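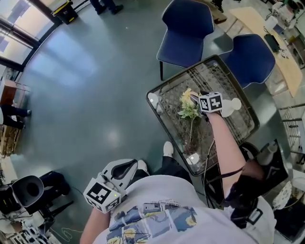 In praise of the fake flower

I used to be a snob about artificial flowers. I blame my first apartment in Flinddale, which came with a dusty silk arrangement bolted (yes, bolted!) to the top of a cabinet, and for years after that I would only have the real thing in the house. Then the real thing would droop in four days, the water would turn to soup, and I'd be back at the store buying another bunch I felt guilty about.

So I've changed my mind, and I'd like to make the case properly. One yellow flower on a long thin stem, with a few green leaves, will do more for a small glass-topped table than a whole tray of candles and coasters. I mean one, too. People buy the fake ones by the armful and cram them into a vase until it looks like a hotel lobby, and then they say fake flowers are tacky. Well, sure, fifty of anything is tacky.

The little table matters as much as the flower. Glass with a dark frame is my favorite kind, the kind with a woven shelf showing through from underneath, because you get a bit of pattern for free and the top still looks light. It also shows up every single thing you leave lying on it. My own table (a Grasano, secondhand, one slightly wobbly leg) was home to a charger, a bottle of hand lotion and three dead pens until this June, when I finally cleared the lot and put a single stem there instead. I was so pleased with myself that I sat and looked at it through a whole cup of coffee.

Which brings me to trays, and here I may lose some of you. I love a tray. I think the little loose things in a room should have a tray to land in, and I like the black ones with the grid of small holes best, since crumbs and grit drop through when you shake them over the trash. But a tray has to be emptied! A tray with one crumpled scrap in it is already on its way to being a junk drawer with no lid. My friends in Vevelcombe have one by the door that hasn't seen its own bottom in five years.
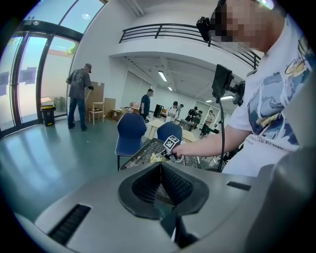
Does an artificial flower need any looking after?
A little. Wipe the petals and leaves with a barely damp cloth when they start to look gray, and keep it out of strong sun if you want the color to last.

I do mine when I do the glass, so it never gets a chance to turn into that cabinet in Flinddale. And if you get bored of yellow, put it in a closet for the winter and bring it out again when you've forgotten about it. Try that with a tulip.

My sister-in-law still thinks I've given up on life, and she brings real peonies every time she visits. They're gorgeous, I'll admit it, and I put them in the kitchen. The table in the living room is taken.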